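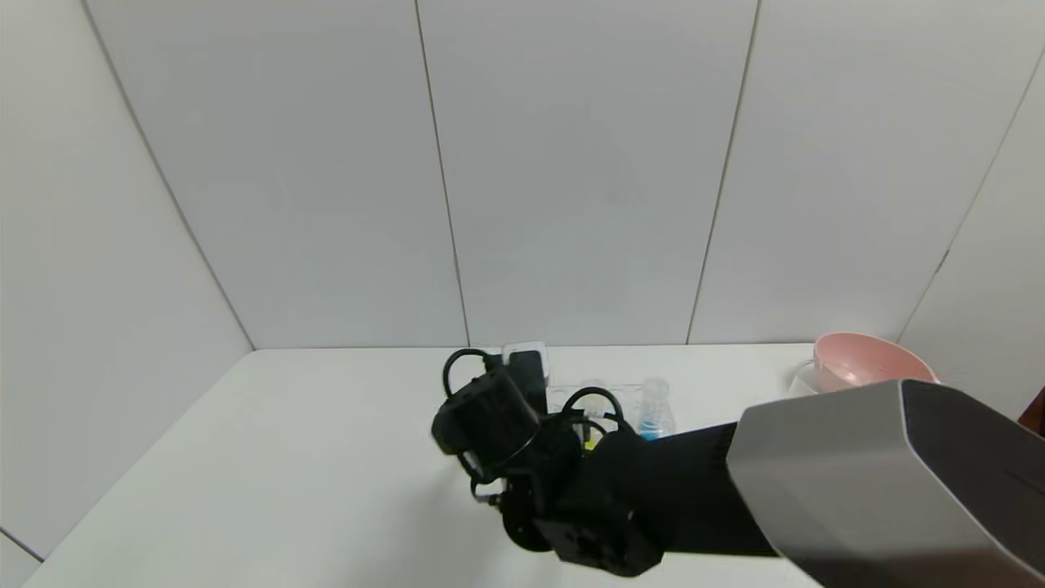

The Bruketti bench cell is sold as a kit: tabletop, wall panels, and a planning sheet for whichever arm the buyer already owns or intends to order. It is intended for small-object handling trials where the work has to stay inside a fixed and plain background. The tabletop and panels are supplied in pale finishes only, so a dark phone stands out clearly at the back of the table, while a clear plastic container is much harder to make out against the white surface. Buyers who plan to handle transparent items should budget for a contrasting mat, part of the accessories group below.

What the kit includes
White tabletop, one piece
Back wall in three sections
Left and right side panels
Panel joining hardware and hex keys
Planning sheet and drilling template

What the kit does not include
Arm, controller, gripper, and cabling
Lighting
Stand or floor frame
Test objects

Dimensions and load
Usable depth, front edge to back wall: 865 mm
Overhead clearance: open top, no limit set by the kit
Maximum distributed load on the tabletop: 200 kg
Panel fixing points per side: 4

The load figure applies to the tabletop on a Bruketti or Yoon stand. It does not cover an arm base bolted directly to the tabletop. Arm bases go on the stand rail, and the rail is quoted with the stand.

Planning for the arm
Measure reach from the rail, with the gripper fitted. A gripper and its wrist adapter add length that does not appear in the arm maker's reach table, and this is the most common error in the orders we receive. Allow for cable loops as well. Cables that stand away from the wrist need clearance at the side panels, and a cell chosen on arm reach alone may be too narrow once they are routed. Vuler arms use the standard rail plate. Other makes need an adapter plate, which is a separate line on the quote.

Budgeting
Price the cell in two stages. The first order should cover the kit, stand, rail, and adapter plate if required. Mats, spare panels, and lighting can wait until the arm is running and the work is better defined. Panels mark with use – plan on replacing the side panels before the back wall. Spare panels ship individually and do not require the joining hardware to be reordered.

Lead time and ordering
Kits ship 20 working days after the drawing is approved. Orders for November delivery need an approved drawing by 9th July if they include a non-standard adapter plate. Cells are assembled for inspection at Zundudcombe, then packed flat.

Send the arm model, gripper model, and available floor area to Florencia Daza in applications. A quote is returned with a marked drawing – check the rail position on it before signing.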